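How to fold a sweater with two hand-held grippers (our club's way)

Posted in: Perer Robotics Club, project notes

So you joined the folding group and somebody put a pair of grippers in your hands and said "go fold something." That was me in March, and I made a total mess of it for the first couple of weeks. I'm writing down how I do it now, mostly for the new people who start on Thursday, but also because Concetta Leone keeps asking me and I keep explaining it differently every time!

Quick background. The folding project records people doing laundry with hand-held grippers, and Nazareno Sanna's half of the team trains our arm on those recordings. Your job is to fold at a pace the arm could copy. If you whip through it like you're late for the bus, Nazareno will send it back to you (nicely, but he will).

What you need

- Two grippers, one for each hand
- A bed or something else big and soft with room to spread out
- One knit sweater, nothing too chunky for your first try
- The Gralier sheet, our checklist for logging each fold
- Up to 30 minutes for a first session, and then take a break, because your thumbs will hate you

Step 1. Pick your surface

Go for a color that's very different from the sweater. Our first tries were a cream cardigan on a cream bedspread and Tullio Marchetti couldn't tell where the sleeve ended when he was labeling them. Pale knit on an orange blanket works great. I also like a plush surface because the knit doesn't slide away when you push at it, though the downside is that you can catch the pile along with the sweater if you come in too low.

Step 2. Spread it out flat

Lay the sweater front side up and do this part with the grippers too, no cheating with your fingers. Pull the corners of the hem away from each other, then go up and straighten the shoulders. It doesn't need to look like a store display. You just want one layer of body with no hidden lumps under it.

Step 3. Fold the top part over

Take the sleeves in first, then bring the upper section down over the body so you get a thick band across the sweater. Both hands move together here. If one gets ahead of the other, the band goes on a slant, and mine nearly always does a little bit. That's okay. Lucrezia Lo Presti folds much straighter than I do and her recordings and mine both made it into the set.

Once the band is down, open the fingers wide and bring them in over the cloth before you even think about grabbing.
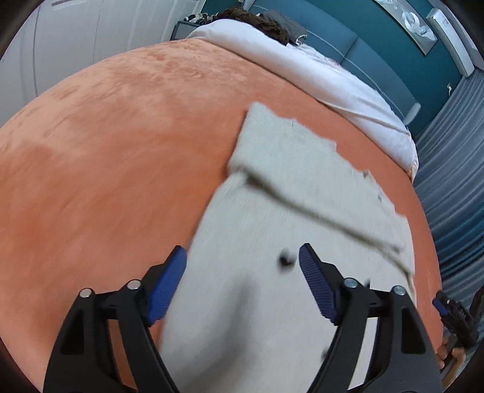
Fingers open, coming in over the knit with the top section already folded over.

A few things I got wrong at this stage, so you don't have to:

- Opening too little. Open all the way every time, even if it feels silly for a thin edge.
- Coming straight down. The tips push the cloth flat and there's nothing left to pinch. Come in at a low angle from the side.
- Rushing the hover. Wait a beat above the fabric and then commit. Nazareno says the pause makes the start of the grab much easier to find later on.

Step 4. Pinch the edge

Okay, this is the part everybody struggles with. You want a small bite of the edge, just enough that the blue pads close on fabric and you get a little fold sticking out between them. Slide one fingertip under the edge, let the other one come down on top, and close slowly. Slowly! Knit squishes, so you'll feel it go soft and then firm, and firm is where you stop squeezing.

If the sweater has cutouts or any kind of open pattern, be extra careful where you put the tips. The one I use has little heart-shaped holes in the front, and in my second week I hooked a tip in one and dragged the whole thing sideways. Aldo Pellegrini laughed for what felt like an hour. Now I stay on the solid knit by the edge and keep the other gripper near a corner, ready to help.

Give it a tiny tug before you lift. If the edge slips out, open up, back off and start the pinch over. Please don't chase it around the bed with half-closed fingers - I've done that and the recording is painful to watch.

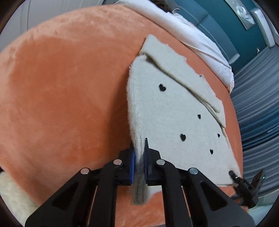
Step 5. Lift, fold and let go

Raise the edge just high enough to clear the rest of the sweater, carry it across, and set it down before you open the fingers. If you let go in the air, the knit drops wherever it wants and you'll spend ages fixing it. Then use closed fingertips to smooth the crease, going from the middle out.

Fold once more if the sweater is big. For anything smaller I leave it there.

Step 6. Log it

Fill in your line on the Gralier sheet right away: garment, surface, how many tries the pinch took. Write down the bad ones too. We're trying to get to 400 folds before we go to the Kaltdale meet, and Tullio wants the fumbles in there along with the clean ones, so a session with 5 good folds and a pile of misses still counts.

If you get stuck, come find me or Lucrezia. Towels are next on my list, and I'm already having trouble with the corners.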